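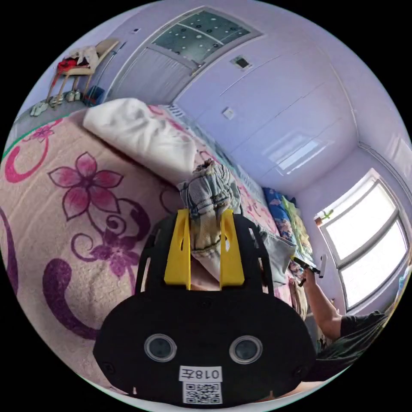 Chapter 3
Fibers and Fabrics

Why does a wool sweater keep you warm?

Wool fibers are crimped, so they trap thousands of tiny pockets of air between your skin and the cold. Air is a poor conductor of heat, and the warmth your body makes stays close to you. Cotton traps air too, but its fibers lie flatter and hold less of it.

Fabric is one of the best places to start with materials science – you're wearing some right now! Pull a loose thread from an old sock and untwist it slowly. You'll find dozens of fine hairs, each one a fiber with its own strength, stretch and shine.

In this chapter you will learn how fibers become yarn and how yarn becomes cloth. You'll also test 20 fabric samples for stretch and write up your results in a lab table.

Words to know: fiber, yarn, weave, knit, crimp, insulator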